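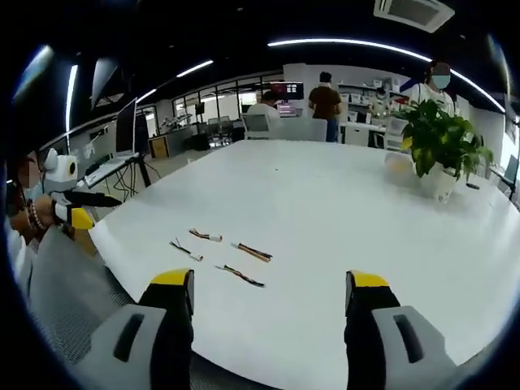 *Short harnesses on the white table at Femville, between the open fingers of a hand-held gripper.*

Progress report on Husetti, for the Cavalcanti workplace grant
August 13, 2022

Hello again! Second report, and I'll try to keep it shorter than the first one, which I'm told ran to more pages than the application did.

Quick reminder of where we are. Girkex makes wire harnesses, the short ones mostly, and the dullest job we have is the one before anything gets tested: picking loose harnesses off a table, turning them so the connectors face the right way, and passing them along. People get sore thumbs and bored out of their minds. Husetti is our attempt to have a pair of robot arms take over that step, and your grant pays for the part where the people who do the job now are the ones who teach it.

The teaching is done with hand-held grippers. You hold one in each hand, do the job with two fingers per side (humbling, believe me), and it gets recorded. The arms have the same kind of fingers, so what a person can manage with the grippers, they should be able to learn. That's the theory, and since May we've been finding out how much of it we believe.

## What we got done

We set ourselves a goal of 70 hours of recorded work for this period and we made 89. I was surprised, and I do the scheduling. A lot of the extra came from people who finished a session and asked to go again while their hands were still used to the fingers (it takes a while to get back into it after lunch).

13 assemblers are now trained on the grippers. Three of them had said a flat no in the spring. I didn't push, I left the grippers out at break time, and all three came around in their own time. One is now our fastest at flipping a twisted pair the right way up, and she'll tell you so.

Straight harnesses are in good shape. Thicker bundles are still a pain: the fingers close on the bundle, the bundle rolls, and you end up chasing it toward the far side of the table. We changed the instructions so that people grab closer to the connector, and the recordings since then look a lot cleaner to me.

The handover from one gripper to the other is what we're working on now. It sounds like nothing. Your two hands do it all day without asking you. With grippers you have to line up a tiny white connector with two sets of fingers, let go with one at the right moment, and not yank the wires in between.

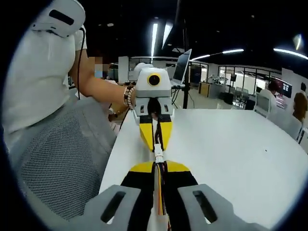 **Ferenc Deák**
Assembly lead and Husetti coordinator, Girkex, Femville

## What it's like for the people

You asked for more on this after the last report, and fair enough, it's what the money is for.

The good first. Recording sessions count as regular paid time at the normal rate, and that settled most of the grumbling in one afternoon. People like working at the big table with company instead of being stuck at a bench facing the wall. Teodor Căpraru, who used to run the test bench full time, now spends half his shift going through recordings and marking the ones that went wrong. He's good at it! He can spot a bad grip well before I can. We've asked for his job title to be changed and his pay grade looked at, and I'd like to have an answer to show you next time.

Now the less good. Grippers get heavy. After a long session people feel it in the forearm, so we cut sessions down and put a seat at the table for anybody who'd sooner work sitting. Complaints have dropped, but they haven't gone away, and I want a lighter handle before we do many more hours.

And there's the question everybody asks me by the coffee machine, which is whether they're teaching a machine to take their job. I tell them what's in the agreement: no layoffs in the sorting group during the grant, and first pick of the new roles for anyone who's done recording work. Some of them are fine with that. Some want to know what happens after the grant ends, and I can't promise anything past what's signed. I've asked management for something in writing and I'd be grateful if you asked them too.

## Money

We're under on equipment and over on hours, for the reason above. I'd like to move what's left in the equipment line to cover the extra recording time, keeping enough back for the lighter handles. The sheet is attached.

## Next up

- Finish the handover recordings, straight harnesses first
- First supervised runs with the arms, with an assembler at the stop button every time
- Try out a lighter handle and ask the people who use it before we order more
- A written answer on the new roles

If you want to visit, come and have a go with the grippers yourself. Bring short sleeves and some patience.

Ferenc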